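Offene Werkstatt Suscombe, Gruppe Zweiarm-Tisch
Protokoll des Bautreffens im Januar, Beginn 19 Uhr
Protokoll: Sơn Võ

1. Stand Aufbau
Beide Arme sind fest verschraubt und laufen zusammen über einen Rechner. Großer Schritt gegenüber dem letzten Mal! Die Halter für die Handgelenkkameras stammen aus dem zweiten Druck und sitzen jetzt spielfrei, die alten kommen in die Restekiste. Der Kochtopf mit Glasdeckel bleibt als Übungsobjekt gesetzt, der runde Deckelknauf ist für die Finger eine schöne Aufgabe.
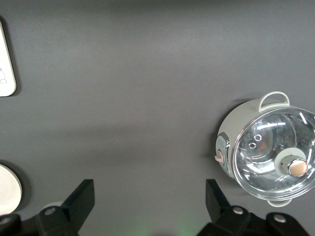
Beim Greifweg einigen wir uns auf langsames Anfahren von oben, die letzten 34 mm mit halber Geschwindigkeit. Gefällt allen viel besser als der schräge Weg vom Dezember. Sơn trägt die Werte in die gemeinsame Datei ein.

2. Kabel und Strom
Das Netzteil von Tretero reicht für beide Arme, wenn die Tischbeleuchtung an einen eigenen Kreis kommt. Längere Diskussion über Kabelketten. Beschluss: erst mal Klettband, Ketten später. Die Leitungen nach hinten werden beschriftet, 8 Etiketten liegen schon in der Schublade.

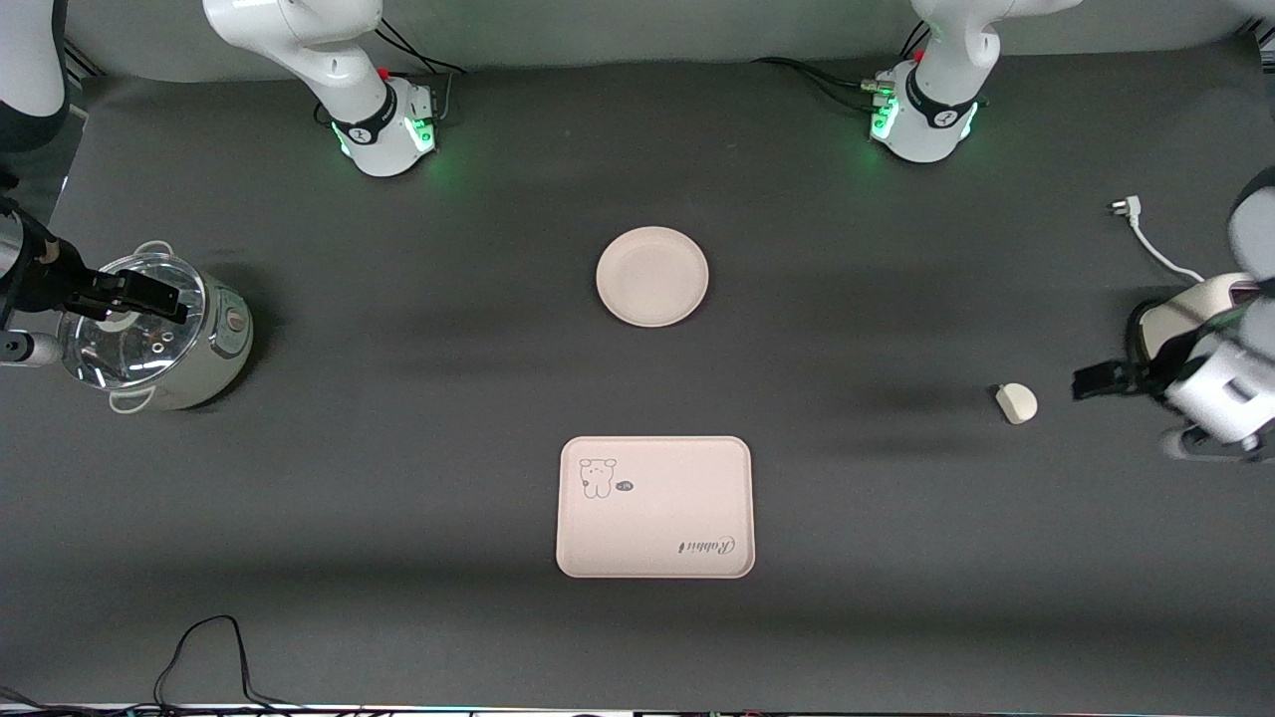 Frage aus der Runde: Können beide Arme gleichzeitig über der Tischmitte arbeiten?
Antwort: Vorerst nur nacheinander, die Software sperrt die Mitte für den zweiten Arm, bis der erste wieder draußen ist. Die gemeinsame Freigabe kommt mit der nächsten Version.

3. Greiferfinger
Veloso-Schrauben halten, nach der Dauerprobe mit 4.000 Hüben war keine lose. Wirklich toll für Teile aus der Grabbelkiste! Offen ist noch der Belag auf den Innenseiten. Zur Wahl stehen Silikon und dünner Moosgummi, wir probieren beides und messen, wie weit ein Teil beim Anheben rutscht. 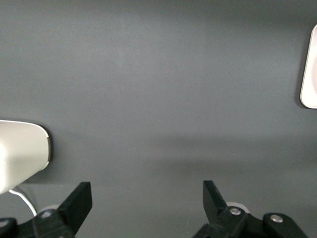 Greifer offen, Blick der Handgelenkkamera auf die Tischfläche

4. Aufgaben
Sơn: Greifwerte eintragen, Sperrzone dokumentieren
Prendley anschreiben wegen 2 Ersatzmotoren (Lieferzeit erfragen)
Beläge zuschneiden, alle, beim nächsten Treffen

Ende 21:40 Uhr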